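Pleltelthorpe Building, Floor 2: Walk-Through Checklist with Comments
Inspector: Mariama Odoi
Month: June

1. Exit doors and signs. Pass. Both stairwell doors latch. The sign over the east door is dim and needs a new battery pack before the next round.

2. Fire extinguishers. Pass with comment. All 4 are on their brackets with pins in. Tag 1586 has no initials for last month.
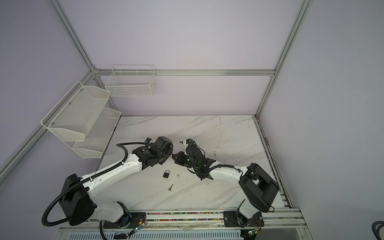
Does a missing monthly initial mean the extinguisher has to be swapped out?
Only the tag needs attention if the gauge is in the green and the seal is whole. Initial it for this month and leave the blank line blank. Do not backdate.

3. Hallway width. Fail. Cartons outside Room 108 leave less than the posted clearance. Elvia Valdovinos was told and will have them moved to the Cuevas storeroom.

4. Electrical panels. Pass. Panel covers closed, directory readable. The Revetti panel by the elevator still has one breaker marked "spare?" and someone should trace it.

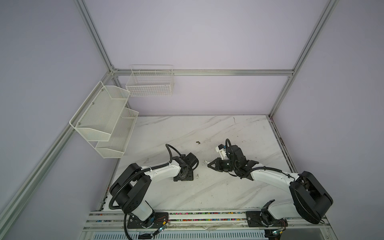
The floor tape in front of that panel is worn almost through on one side. Replace it with the wider yellow roll.

5. Eyewash station, Room 135. Pass. Ran three minutes, water clear, caps back on. Weekly log is up to date.

6. First aid cabinet. Restock small bandages and burn gel. Cold packs are fine.
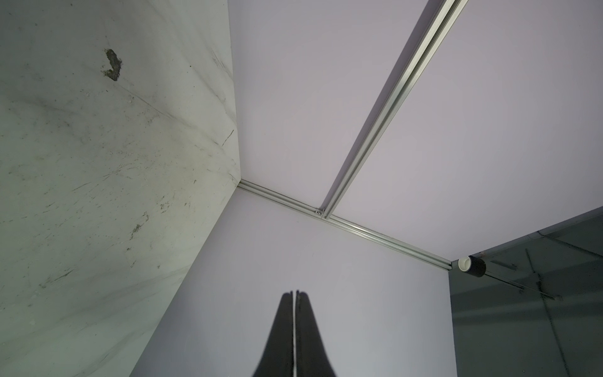 7. Ceiling tiles. One tile sagging near the restrooms. Work order sent to Dosatness, no date back yet.

Recheck items 3 and 7 by 4 p.m.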